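Oltlow Robotics Forum > Student Projects > Simulation track

Thread: Bimanual drawer task, success rate drops when clutter is randomized

ksfeir
Posting for the Jisville college team. Our semester project is a two-arm policy in simulation: left hand picks up the cup, right hand pulls the drawer by the bar handle, left hand puts the cup in the drawer. Imitation learning, 100 teleoperated demos, joint position targets plus one head view.

With the tabletop objects fixed we get 84 successes per 100 rollouts. With object positions randomized each reset, it falls to about half that. Most failures are in the drawer phase, which none of the clutter touches. The hand closes short of the handle and pulls on nothing. Has anyone on the track seen this?

w_eynon
Are the demos collected with clutter randomized, or only the evals?

ksfeir
Both. Same ranges. Cabinet pose is fixed, cup pose varies inside a small square.

w_eynon
Then check whether your operators waited for the left hand. If the right arm only starts after the cup is lifted, the policy keys the reach on whatever the cup looks like at that moment. Shift the background and the cue gets weaker. We had this at Flosel last year with a lid task.

deolinda.v
I disagree that it's a cue problem. A short close on the handle sounds like depth. One head view, gray handle on a gray drawer front, very little contrast. Add a wrist view on the right arm and retrain before touching the demos.

w_eynon
If it were depth it would fail at 84 too, or at least not be at 84. The cabinet didn't move between the two conditions.

deolinda.v
With everything fixed the policy can memorize the reach and never look at the handle. The 84 tells you nothing about depth. Replay the fixed-scene checkpoint with the cabinet moved 4 cm back and see what it does.

ksfeir
Ran it. Cabinet 4 cm back, clutter fixed: it closes where the handle used to be nearly every time. So deolinda.v is right that the fixed number was memorized. I'm not sure that settles the randomized case.

r_harries
It doesn't. What is your action chunk length, and do you use temporal averaging? Averaging over a long chunk will pull the final approach short when predictions disagree. Try turning it off and log the fingertip to handle distance at close.

Also post a render from one of your randomized resets. Hard to judge contrast from a text description.

ksfeir
Chunk is 100 steps, averaging on. Will test with it off. Render from the head view, letterboxed by our resize, left hand on the cup and right hand next to the cabinet:

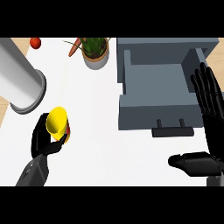 Head view, randomized clutter, cup in left hand, right hand open beside the drawer

deolinda.v
The handle is dark gray on a slate-gray drawer front, and the right hand overlaps the corner of the cabinet. I stand by the wrist view. You could also recolor the handle as a diagnostic. Don't submit with it recolored, the Fajardo rules lock the asset materials.

w_eynon
Crop the black bands out before the encoder. You're spending input pixels on nothing.

siwan.n (track moderator)
Confirming the materials rule. Camera count is not locked, so a wrist view is allowed, but it has to be declared in the config you upload. Entries close at the end of July.

ksfeir
Results so far, randomized clutter, same seeds:
Averaging off, chunk unchanged: small gain, jerky right arm.
Bands cropped: no change I'd trust.
Handle recolored, diagnostic only: 94 of 100.
Wrist view: training now.

w_eynon
OK, the recolor result is hard to argue with. I'd still look at the start time of the right arm in your demos. Plot it against cup lift. If it's one tight line you have a second problem waiting.

ksfeir
Plotted it for all the demos. It's a fairly tight line. We'll re-record a batch where the right arm goes first and mix them in after the wrist view run finishes.

r_harries
Keep the old demos as a separate split so you can ablate. And post the distance logs when you have them, mean alone won't show the short closes.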